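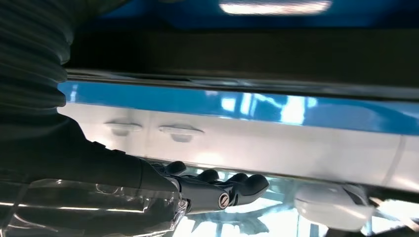
Pelik

Ingredient lines from community cookbooks. 133 books, spiral bound mostly, typed up and split into columns. Version 3.

Quick version: if you just want the table, grab lines.csv and read the section on amounts before you do any math with it. Please. Two people so far have summed the qty column and written to me about the butter.

What's in it

Every row is one ingredient line from one recipe. "1 c. oleo, softened" is a row. "Salt & pepper" is two rows (split in version 2, was one row before). Recipe titles are in their own file. Instructions are NOT in here, see Rights.

Books are the fundraiser kind. Churches, fire auxiliaries, school bands, a bowling league, one credit union. Most have no date printed anywhere, so the decade column is a guess from the ads in the back, the phone numbers and the typeface. Treat it like a guess.

Files

lines.csv - the main thing. One row per ingredient line.
recipes.csv - recipe id, title as printed, chapter as printed, book id.
books.csv - book id, title, kind of group, state, decade guess, page count, condition.
units.txt - every unit spelling I found and what I mapped it to.
brands.txt - brand names in ingredient lines, as printed.
fixes.txt - corrections since version 1, oldest first. Messy.
old/ - version 1 and 2 tables. Don't start new work from these.

All UTF-8, commas, double quotes around anything with a comma in it. Line endings are unix now. They were mixed in version 2 and it broke Excel for a couple of people, sorry.

Columns in lines.csv

line_id. Stable across versions from 2 on. A deleted line's id doesn't get reused.
recipe_id. Joins to recipes.csv.
raw. Exactly as printed, misspellings and all. "Parmeshan", "brocolli", "confectionary sugar". Do not clean this column and send it back to me.
qty. Number, decimal. Blank when there was no number.
qty_hi. Only filled for ranges, like 2 to 3 apples.
unit. Mapped unit, see units.txt.
item. The ingredient, lower case, singular.
prep. Chopped, melted, drained, well beaten, etc.
optional. y or blank.
unsure. y if the typist couldn't read it. Use this one!

Amounts

OK so. This is where it goes wrong for everybody.

A "can" is not a unit of anything. Some lines give the size and some don't, and the no. 2, no. 303 and no. 2 1/2 cans show up with no ounces next to them. I kept the can name in unit and did not convert. If you want ounces you'll have to pick a number yourself and say so.

"Pkg." same problem, worse. A package of cream cheese was three ounces in one book and eight in the next one, and the books assume you know.

"Stick" is kept as stick. I did not turn it into half a cup. You can.

"Butter the size of an egg" is qty 1, unit egg-size, item butter. "Butter the size of a walnut" is walnut-size. Both are real and both come up more than once.

"Some flour", "flour enough to make a stiff dough": qty blank, unit blank, the words go to prep. Wendell wanted a vague column. Maybe in version 4.

Capital T and small t. Tablespoon and teaspoon, in theory. In practice some of the books mix them inside the same recipe, and there's a cookie in book 40 with 3 T. of baking soda. We typed what was printed. unit says tablespoon. Don't bake it.

Fractions came in as decimals, a third is 0.333. Two thirds is 0.667. Some older rows still say 0.66, I keep finding them.

How it was typed

By hand. We tried OCR on the first batch and it was bad: mimeograph, brown pages, handwritten additions in the margins, gravy. Fixing the OCR took longer than typing from scratch so we quit doing it.

Fuseini Amegashie typed the largest share and wrote the unit mapping. Wendell Rosenthal did the books from his mother's shelf plus whatever he turned up at estate sales. I did the rest and all of the checking, so mistakes that survived are mine.

Handwritten notes in the books were skipped unless they changed an ingredient amount. If someone crossed out 2 cups and wrote 1 1/2, raw has the printed version and the correction is in fixes.txt with the tag "pencil". There are 45 of those. A margin note like "Too dry" or "Ed liked this" didn't get typed, and I kind of regret it now but I'm not going back.

Checking: I pulled recipes at random from each book and retyped them blind, then compared. Most disagreements were over what counts as item and what counts as prep. Is "brown sugar" an item? Yes. "Melted butter"? Item is butter, prep is melted. "Ground beef"? Item is ground beef. "Crushed pineapple"? Item is crushed pineapple, because it comes out of the can like that. "Chopped nuts"? Nuts, prep chopped. Not consistent, I know. units.txt has the longer list at the bottom, wrong place for it but thats where it is.

Duplicates

Lots. The same seven layer salad is in practically every book, sometimes twice in one book under two different ladies. Left in on purpose. If you're counting how popular a dish was, you want them. If you're training something, you probably don't, so dedupe on raw within recipe first.

Some books were put together by a printing company that padded them with stock recipes. Those pages are usually a different typeface. Where I could tell, recipes.csv has stock = y. I couldn't always tell. The Multberg books are the worst for this, whole chapters of filler, and they renumber the pages partway through.

What it leans toward

Upper Midwest, heavily. After that Pennsylvania and Ohio. 47 of the books are from one state because that's where Wendell drives. Hardly anything from the Southwest, hardly anything from the coasts, two books from the South. So don't call it American home cooking. It's casseroles and bars.

Mostly church books, and mostly Lutheran and Methodist ones. The recipes people sent in to be printed are the ones they wanted to be seen with, too. Desserts are way over. Nobody's Tuesday dinner is in here much. One book is more than half pies.

Decades lean to the sixties through eighties. The earliest ones fell apart, the later ones people still have in the kitchen and won't lend out.

Names

Contributors' names were printed under nearly every recipe, "Mrs. Harold so-and-so". All removed, including from titles. "Aunt Somebody's Rolls" became "Aunt [name]'s Rolls". Brackets mean I took something out, it wasn't printed that way. If you spot one I missed, tell me the recipe_id and it'll be gone in the next release.

Some families asked for the name to be kept. I get that. But it's all or nothing, I can't track permission line by line.

Rights

Ingredient lists only. No instructions, no intros, no poems (there are so many poems), no ads. Scans are not shared. I don't own the books' text and most of the groups that made them are gone. If your group made one and you want it out, write and I'll take it out, no argument.

The table itself: use it for whatever, credit Pelik, don't sell it as is.

Known problems

Book 12 is missing pages out of the middle of Breads. Never found another copy.

"Oleo" and "margarine" are separate items. Should they be? Fuseini says yes, I go back and forth. Merge them yourself if you need to.

Jello. Item is "gelatin, flavored", the brand is in brands.txt, flavor is in prep. So prep says "lime", which is silly.

Eggs. Separated eggs are sometimes one row and sometimes two (yolks, whites). Version 4.

Marinho is a fish seasoning in one coastal book and I can't find out what was in it. Left as is. Same with Bisuvel, which is called for in a Christmas bread, "1 sm. tin". If your grandmother had a tin of it, write me.

The optional flag was added late and I only went back through half of the books. Blank doesn't mean required.

A few rows have qty and qty_hi swapped. I fixed what I found in June, there's probably more.

Don't use it for

Nutrition. The amounts won't hold up and servings aren't recorded, since "serves a crowd" is the usual.

Actual canning or preserving. Some of those old recipes are not safe. They're in the table because they were in the books.

Saying who ate what. See above, these are the show-off recipes.

Good for

Spelling variants, parsing ingredient lines, how units got abreviated, brand names creeping in over time, arguing about hotdish.

Changes

Version 3. Stock flag added. Line endings. Optional column, half done. Three more books. Removed names I'd missed in the chapter headings.

Version 2. Split the salt and pepper rows. Stable ids. New unit mapping, the old one had "pt." as pinch in one whole book, which was me.

Version 1. Don't.

Still to do

Eggs. The vague column. Finish optional. Type the box under the stairs. Go back over the decade guesses with someone who knows old phone exchanges.

Sending fixes

Email is best, with the line_id and what the page says. A photo of the page if you have your own copy. Don't send a whole edited csv, I can't diff it when Excel has turned 1/2 into a date. I go through mail on Mondays, usually in the evening.

New books: check books.csv first. If it's not there, yes please, a borrowed copy is fine and I'll mail it back. Spiral can be broken already, I don't mind.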